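Pummont — linge, cintres, séchoir

LISEZMOI, à lire avant d'ouvrir les dossiers. Version d'octobre, remplace celle de l'été (qui avait des erreurs dans la colonne « matiere », désolée).

Contenu

Une collection d'images et d'annotations sur le linge de maison au moment où il passe du cintre au séchoir ou du séchoir au cintre. Vêtements, cintres, meubles autour. Pièces à vivre uniquement, pas de laverie, pas de magasin. 52 séquences, 7 logements. Chaque séquence = un dossier, avec un fichier d'annotations et une note libre quand il y avait quelque chose à dire.

Les noms de dossiers : Flodidora pour les hauts et les robes, Warkix pour tout ce qui est épais (polaires, manteaux, fausse fourrure, plaids), Taşdemir pour le reste. Attention au ş, certains outils de décompression le mangent. Si vous avez un dossier « Ta_demir » c'est le même.

Structure

annotations.csv — une ligne par vêtement visible
cintres.csv — une ligne par cintre visible
pieces.csv — une ligne par logement (sol, meubles, lumière)
notes/ — texte libre, non relu

Colonnes de annotations.csv

id_vetement : unique dans la séquence, PAS dans toute la collection
type : chemise, pull, veste, robe, enfant, indetermine
couleur : la couleur dominante, puis la secondaire séparée par une barre
matiere : seulement si ça se voit. Sinon vide. On ne devine pas le coton
support : cintre, sechoir, table, canape, sol, tenu
etat : tendu, drape, plie, en tas

« tenu » veut dire que le vêtement n'est posé sur rien. Si le vêtement est sur un cintre et que le cintre est tenu, on met cintre. Décision prise tard, les 15 premières séquences ont été reprises à la main, il peut en rester des fausses.

Colonnes de cintres.csv

couleur, plastique/metal/bois, occupe (oui/non), crochet_visible (oui/non), accroche_a

Le rose et le rouge : le même cintre change de teinte selon la lumière. On note ce qu'on voit dans l'image, on ne corrige pas d'une image à l'autre. Donc ne comptez pas les cintres d'un logement en additionnant les couleurs, ça ne marchera pas.

Vues du logement 4
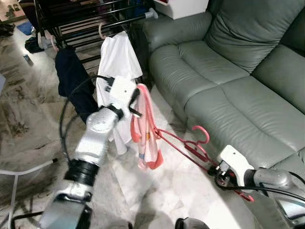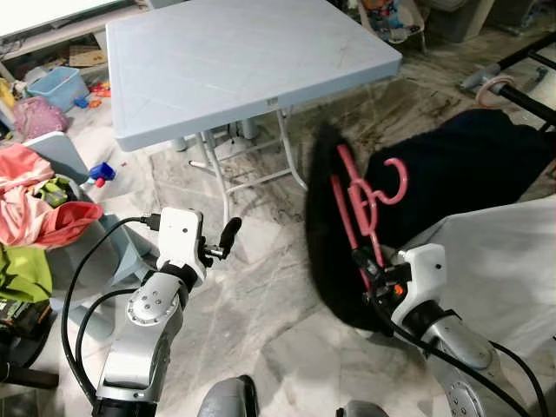
Le logement 4 est celui qui a donné le plus de mal pour l'annotation, surtout à cause des crochets. Un crochet passé sur une barre du séchoir compte comme un cintre visible, même si le reste est caché. Les sols marbrés gris et blanc comme celui-ci sont notés « carrelage marbre » dans pieces.csv, veines comprises, sans préciser la pierre. Pour le vêtement noir à poils sur le cintre rose, la règle est : type veste si on hésite, matiere « poils » et pas « fourrure », et la forme du cintre s'annote quand même à partir de ce qui dépasse. Le vêtement rose clair à bord plus soutenu va en couleur « rose|rouge ». La petite table pliante gris-bleu est une table, pas un tabouret (corrigé, trois annotateurs avaient mis tabouret). Le canapé gris-vert : cuir, accoudoir arrondi, code C2.

Ce qui n'est pas dedans

Pas de chaussettes appariées. Pas de repassage. Pas de lavage, on ne sait donc pas si le linge est propre, mouillé ou juste déplacé, et il n'y a aucune colonne pour ça. Ne pas nous la demander, on a essayé, les annotateurs n'étaient jamais d'accord.
Les pinces à linge sont ignorées pour l'instant.

Problèmes connus

- Le noir sur noir. Vêtement sombre devant séchoir noir : contours approximatifs, prenez-les avec une marge.
- Les vêtements blancs devant un mur blanc, pareil.
- chemise / indetermine : quand le vêtement est drapé et qu'on ne voit ni col ni boutons, certains ont mis chemise. À fusioner si votre usage le permet.
- Logement 6, pieces.csv : la ligne est vide. Perdue. On la refera.
- Doublons possibles dans Warkix, un plaid a été annoté comme deux plaids.

Taille et découpage

300 vêtements annotés. Pas de découpage entrainement/test fourni — si vous en faites un, coupez par logement et jamais par image, sinon les mêmes habits se retrouvent des deux côtés.

Contact

Guadalupe Ocampo, pour les annotations et les erreurs. Donner le nom du dossier et l'id_vetement, sinon je ne retrouve rien. Réponse le matin en général.

À faire : pinces à linge, ligne du logement 6, relire les notes de Taşdemir.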